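August 11, 2025

Up before six again, which I blame on the tomatoes. Once they start coming in I lie there thinking about them splitting on the vine, and then there is no going back to sleep, so I may as well put the kettle on and go out in my robe with the blue colander. The grass was soaked and so were my slippers. I got enough for a good pot of sauce and a few left over for Tsion, who likes them a little underripe so she can fry them with onions.

Elżbieta called at eight, before I had even washed up, to talk about the bread. She has been working on her mother's rye for the Voldale supper and she wanted to read me the amounts over the phone so I could write them down, in case she loses the card again. It calls for 255 grams of starter, fed the night before, and she was very firm about the starter. I said I would try it with mine and she went quiet in that way she has. My starter is a sleepy thing and we both know it. Still, I fed it right after lunch and set it on top of the refrigerator with a rubber band around the jar, and when I checked before supper it had climbed well past the band! I was so pleased I called her back, and she said, "Well, don't touch it," and hung up to get her own supper on.

The rest of the morning went to the drive over to Mulness for flour. I had meant to go to the closer store but they only carry the small bags, and the mill shop at Gajewski sells the dark rye out of the bin and lets you fill your own sack. The girl at the counter remembered me from the spring, when I bought the wrong thing entirely and had to come back. They have raised the prices, as everyone has, but she put in an extra scoop after she weighed it and I didn't argue. I took the river road home with the windows down. The goldenrod is already out along the bank, and it always makes me a bit sad to see it so early in August, though it does the same thing every year and I am surprised by it every year.

After lunch it was too hot to do anything sensible. I sat in the living room with the television off and the shades half drawn and finished the library book, the long one about the lighthouse family. I had been putting off the last two chapters for days. I won't say I cried, but I did have to get up and walk around the kitchen when the brother's letter finally came. I wish the author had let us see the sister read it. Maybe it is better this way, I keep changing my mind.
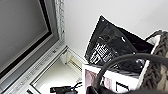
Evening

Tsion came by at five for her tomatoes and stayed until nearly nine, as I hoped she would. She brought a jar of her berbere and we put a spoonful in the sauce, then another, and then we opened the back door to let the heat out. She told me all about the new job at Tullico. She likes the people and does not like the parking. Her daughter has decided to take up the cello, which has meant renting one, and carrying it up and down the stairs, and listening to the same four notes every evening after supper. Tsion does a very good imitation of those four notes. I laughed so hard I had to put down my fork.

We talked for a while about Mother, too. Tsion only met her the one summer, but she remembered her sitting on the back step shelling peas and correcting everybody's grammar, and it did me good to hear it from someone else. I went and found the recipe tin afterward and we looked through it together. So many of the cards just say "bake until done." I copied Elżbieta's rye onto a clean one and put it in behind the muffins, with the oven time written out properly.

It has cooled off some now and I can hear the Petersons' sprinkler going. I need to remember to start the dough before breakfast, take the colander back out to the porch, and call the library about the next book on my list – there was a wait for it last time. Dishes are done except for the big pot, and the big pot can soak.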